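Trorkmont Desk Tidying Set

Summary
Short recordings of book and desk tidying in furnished rooms, sorted by furniture type and by what is being put away. The set holds 819 clips. Each clip covers one task from start to finish, and a text label gives the task in plain words, such as "put the books on the shelf" or "square up the stack".

Rooms
Recordings come from 5 rooms, each with its own short name. Kimard and Ruddock are the two used most. Furniture stays in the same position within a room for all of its clips. Loose items are moved between clips, and the starting layout is stored with the label.

Objects
Books are the main object class. Hardcovers and paperbacks are labeled separately, and a stack is labeled from the top down by cover color. Titles and authors are not recorded. Two covers of nearly the same color are told apart by size - the larger book takes the suffix L.

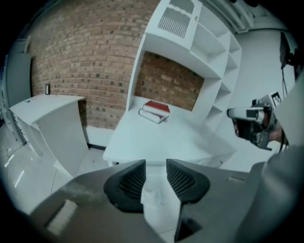
Furniture labels are desk, counter, hutch, open shelf and cabinet. A hutch that stands over a desk gets its own label and is not merged with it. Open shelves are numbered from the top. Vented and solid cabinet doors share one label in version 2; the split used in version 1 was dropped after labelers disagreed too often.

File layout
clips/ holds one folder per room
labels/ holds one text file per clip
layouts/ holds the starting position of loose items
splits/ holds the train and test lists

The train list takes roughly 80 percent of the clips. A starting layout never appears in both lists.

Known issues
Glossy floors produce bright streaks that can hide thin cables, so the cable label is incomplete. Red and red-brown covers are sometimes swapped in the October labels. Shelf numbers in Ruddock start at zero - add one before comparing with other rooms.

Contact
Labels and corrections: Bienvenido Sarmiento, Olell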